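사무실 소식지 3월호 | 살림 코너

'항균' 스티커가 붙은 사무용품, 돈을 더 낼 만한가

요즘 사무용품 카탈로그를 넘기다 보면 '항균'이라는 말이 안 붙은 물건을 찾기가 더 어렵다. 마우스패드, 볼펜, 결재판, 의자 커버까지 전부 항균이다. 지난 2월에 우리 공유오피스에도 Clorkel이라는 업체의 제안서가 들어왔다. 책상과 의자에 코팅제를 한 번 뿌려 두면 6개월 동안 세균 걱정이 없다는 내용이었다. 견적은 좌석 71개 기준이었고, 입주사 관리비에 나눠 얹자는 말까지 친절하게 적혀 있었다.

제안서를 끝까지 읽었다. 그래프는 많은데 세로축에 단위가 없다. 시험 성적서라고 붙인 종이에는 어떤 균을 어떤 표면에서 몇 시간 두고 쟀는지가 빠져 있다. 평평한 시험편에서 잰 수치가 사람이 매일 기대고 문지르는 천이나 가죽에서도 그대로 나오는지는 따로 따져 볼 문제다. 담당 영업사원에게 물었더니 "다른 건물에서도 다 하십니다"라는 답이 돌아왔다. 그 다른 건물 중 하나라는 Ornadbridge 쪽에 전화해 보니 시공은 했지만 전후를 비교한 적은 없다고 한다. 좋아진 것 같으냐고 물으니 냄새가 덜 나는 것 같기도 하다고 했다. 같은 시기에 환기 시간도 늘렸다니 무엇 덕인지는 알 길이 없다.

항균이라는 말 자체도 폭이 넓다. 균이 잘 늘지 않게 한다는 뜻일 때도 있고, 제품 자체가 변질되지 않게 보존제를 넣었다는 뜻일 때도 있다. 쓰는 사람이 덜 아프게 된다는 뜻으로 읽고 싶겠지만, 내가 받은 자료 어디에도 그런 문장은 없었다. 교묘하게 그 앞에서 멈춘다. 감기철 사진과 웃는 직원 사진을 나란히 놓고 나머지는 읽는 사람 상상에 맡긴다.

코팅 위에 때가 앉으면 어떻게 되느냐는 질문에는 "평소처럼 청소하시면 됩니다"라고 했다. 그러면 결국 평소처럼 청소를 해야 한다는 얘기다.
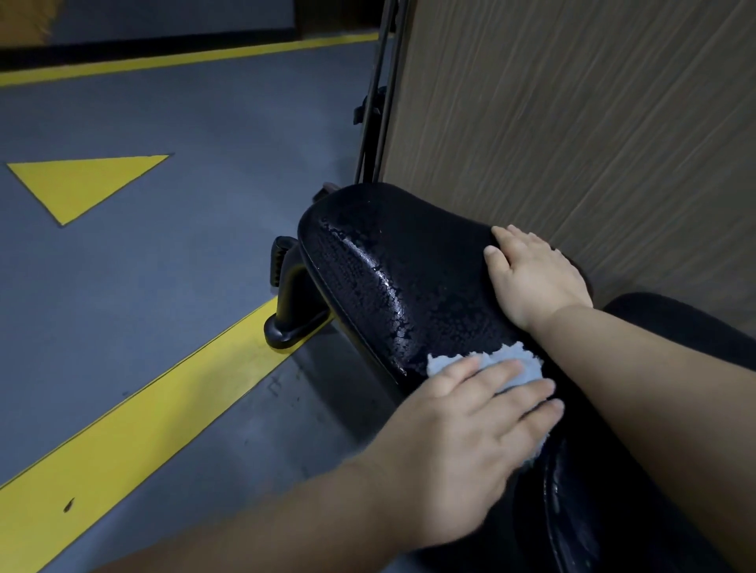 비용도 그냥 넘기기 어렵다. 6개월마다 다시 뿌려야 하니 1년에 2번이고, 그때마다 하루씩 자리를 비워야 한다. 그 하루의 불편은 견적서에 없다. Dumero라는 경쟁 제품은 1년을 간다고 하는데, 거기도 근거라고 보내온 것은 자기네 홍보 책자였다. 두 회사가 서로 상대 제품의 지속 기간을 믿지 말라고 하는 대목만큼은 둘 다 설득력이 있었다.

당장 계약하자는 입주사가 있는 것도 안다. 방문객이 스티커를 보면 안심한다는 의견도 들었다. 그런 목적이라면 홍보비로 처리하고, 위생 항목으로 관리비에 넣지는 말았으면 한다. 나는 우리 건물에서 쓰는 것과 같은 재질로 시험한 성적서, 그리고 청소를 반복한 뒤의 수치를 업체에 요청해 두었다. 아직 회신은 없다. 자료가 오면 다음 호에 그대로 싣겠다. 다른 곳에서 비슷한 시공을 겪어 본 분은 안내 데스크로 알려 주시기 바란다. 효과를 봤다는 이야기도 환영하지만, 무엇과 비교해서 그랬는지도 함께 적어 주시면 좋겠다.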